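Mastton Closing Prices - README

Hello, and thanks for stopping by. Mastton is a small collection of daily share prices that I began keeping for my own use and then tidied up when a few people from my investment club asked for a copy. It covers 379 listed companies, nearly all of them on the smaller end of the market, with one row per company per trading day. If you've ever tried to get a clean price history for a tiny miner that has changed its name twice, you'll know why I bothered.

What's in the folder

The main file is prices.csv. Each row holds the ticker, the trading day, the open, high, low and close, the volume, and a column called adj_close, which takes in splits and consolidations but leaves dividends alone. I went back and forth on the dividend question for months. In the end I put dividends in their own file, dividends.csv, so you can add them back whichever way suits you - franked, unfranked or ignored altogether.

There's also names.csv, which maps old tickers to current ones, and halts.csv, a list of 420 trading halts with the reason given in the company's announcement, wherever there was one.

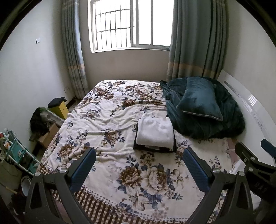 Folded towel on a black case or bag, flowered blanket, teal pillow behind.

How the prices are put together

Closing prices are entered each evening and checked the next morning against a second source. If the two disagree by more than a cent, the row gets a 1 in the check column and stays that way until I've sat down and sorted it out. Please don't filter those rows out without having a look first, as a good many of them turn out to be perfectly fine and only waiting on me to catch up.

On days when a stock didn't trade, the close is carried forward and the volume is zero. Some people would sooner have a blank there, and I do understand, but blanks made a terrible mess of my moving averages and I got tired of patching them.

Aveler and Stement need a special mention. Aveler did a 20-for-1 consolidation in February and the first version of this data had it adjusted in the wrong direction, which made for a very exciting chart. It's fixed now. Stement was suspended for a long stretch and came back under a new ticker, so its history is joined up through names.csv. If you load prices.csv by itself you'll see what looks like two separate companies.

Known problems

Volume for the closing auction is missing from some of the older rows, and I haven't found a source I trust to fill it in. There are 1,580 rows affected, all marked with a 2 in the check column. Foreign-listed shares are in their home currency, and no conversion has been done. The sector labels are my own and a bit rough around the edges (I've never been happy with where I put the lithium companies).
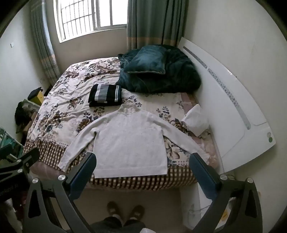

Irja Tikkanen wrote in to say that carrying the close forward makes quiet stocks look far steadier than they are, and that anyone working out volatility from this file ought to drop the zero-volume days first. She tried it both ways on the smallest companies and got very different answers.

She's quite right, and I've added a column called traded (yes or no) so the quiet days can be dropped in one go. Thank you, Irja!

Using it

You're welcome to use the files for study, for your own spreadsheets or for a club newsletter. Please mention Mastton somewhere if you publish a chart. It's a hobby set, mistakes and all, and it isn't financial advice, so do check anything important against the exchange's own records before you put money on it.

Corrections are always welcome. Send me the ticker, the day and what you think the figure should be, and I'll get to it after the evening's prices are in.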